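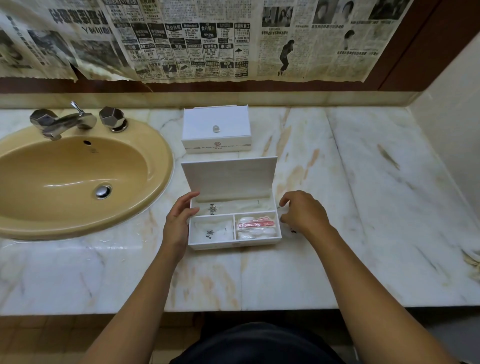 Wallbox and charging cable check, guest car park
Ormsby site, 24 January 2023
Charger type: Prolteo, 4 units, installed by Onum

1. Outer cover of each unit
OK on units 1, 2 and 4. Unit 3 has a crack at the lower left corner, as long as a finger. Water did not come inside yet. Please order a new cover from Onum.

2. Cable and plug
OK, with comment. The cable of unit 2 lies on the ground, as the hook is bent. Cars have driven over it, I can see the marks of the tyre. The insulation is not open. I ask to replace the hook this week.

3. Test button of the residual current device
Pressed on all units, all switched off as they should. Unit 4 needed two presses. I would like to see this one again in May.

4. Charging with a real car
Done with the house car, 8 minutes on each unit. No smell, no warm plug. The display of unit 1 shows the kWh very weak and in the sun it cannot be read.

5. Meter reading
586 kWh since the last check. This is more than before, the guests with electric cars are coming more often now.

6. Bay marking and sign
Not OK. The paint in bay 3 is almost gone and petrol cars park there. The sign from Ositz has still the old telephone number for faults.

7. Distance to the wooden fence
Some 200 cm at the nearest point. OK.

8. Emergency switch at the entrance
Works. The key for the box was not in its place, it was found in the drawer of the reception. Please hang it back.

Result: units 1, 2 and 4 may be used. Unit 3 stays switched off until the cover is changed.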